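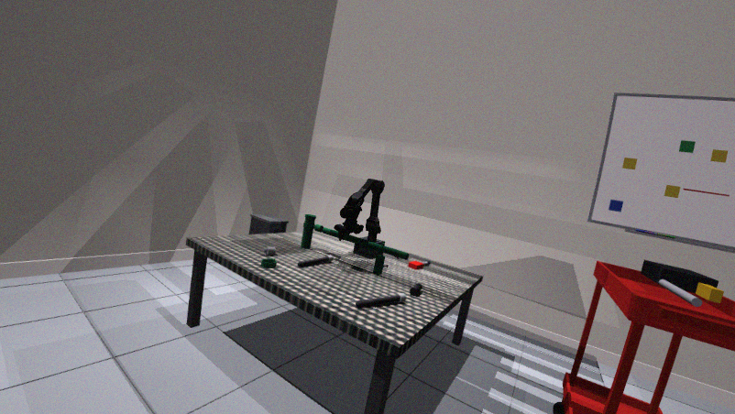

The simulated bench used in the Worholm study, with the arm on its perforated worktable. Render: Flutura.

Robot arm learns to tidy up by first learning to make a mess

April. A robot arm that spent its training undoing its own work has become noticeably better at doing it, according to results released by the Worholm research group and its software partner, Flutura.

The method, called Drirkutska, is meant for small assembly jobs in which rods and cylinders have to end up in the right place. Teaching a robot such a job usually means letting it fail a great many times. Drirkutska begins at the other end. The arm is given the finished job and told to take it apart, a task for which it shows an immediate gift. Each step is recorded, reversed and checked, and the ones that still obey the laws of physics are kept as lessons.

A surprising number do not. Dropping a rod is easy to record and very hard to play backwards, and most of the group's effort went into spotting these cases before the arm tried to learn from them.

All training took place in simulation, on a virtual worktable in a virtual room with a tiled floor and a whiteboard on the wall. The arm practised on 4000 layouts, with parts scattered differently each time. It was then tested on 118 layouts it had not met before and finished 71 per cent of them without help. The same arm trained in the ordinary way managed 30 per cent, and took longer over it.

The remaining failures are mostly rods. They roll, and the arm is inclined to follow them further than is wise.

The group is careful to say that a simulated bench is a forgiving place to work. Simulated parts do not get lost under simulated cupboards, and they never arrive from the supplier slightly bent. Trials on a physical arm will start at the Fagundes workshop once the bench there has been cleared, a job for which the method is not yet considered ready.

The training code and all the test layouts, including the embarrassing ones, will be released with the full paper.

Notes to editors
Further renders and clips of failed attempts are available from the Worholm press desk. The clips of failed attempts are the more popular.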